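Lists > Umton Shared Workshop > Builds > Thread view

Re: [builds] shirt folding, where we are
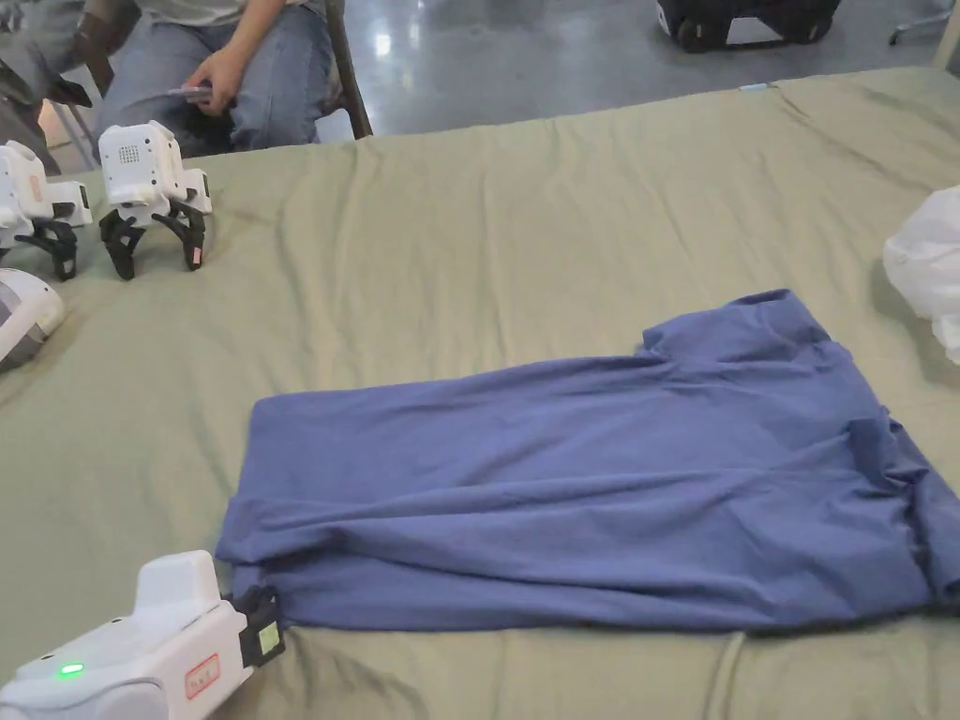 Volkan Sönmez wrote that with another 2,000 folds in the training set the thing would "just get sleeves," and that we should put our names down for the open day in April.

I'm not putting my name down for anything yet. More folds of what? We have been feeding it the same few T-shirts on the same green cloth. If it learns anything from that, it will be those T-shirts and that cloth. Has anyone tried it on a shirt with buttons? Or on the bare bench?

My other gripes, in no order:

The jaws. I still think they pinch too small a bite. On a thick hem they hold fine, on a thin one I've watched the layers slide apart, and then whoever is folding grabs again and we log it as a good run. It isn't one. Please mark those.

The cloth wrinkles and we don't flatten it between runs. I know it's boring. Do it anyway.

The score. Siamak's sheet says 70 percent on the last batch of 31, which doesn't even divide properly, so somebody rounded or somebody left one out. Siamak, which?

> On the Gerkedus list, Iida Peltonen wrote:
> We gave up on sleeves last winter and went to towels.
> Towels worked fine and everybody lost interest in a
> week. If you want to stick with shirts, film the
> failures too. Ours all looked great until we went
> back and found we had only kept the nice ones.

I'd like to see us answer that before we buy 2 more sets of fingers from Kemppainen. The last ones needed filing before they would close square, and I did the filing.

I'll be at the bench next week with a bag of my own laundry, collars and all. If it can manage one dress shirt start to finish I'll say so on this list, in public.

Sandra Inskip

Filed under: Grippers & Arms, Soft Stuff, Grumbling

This archive uses cookies to remember your thread settings. Accept / Manage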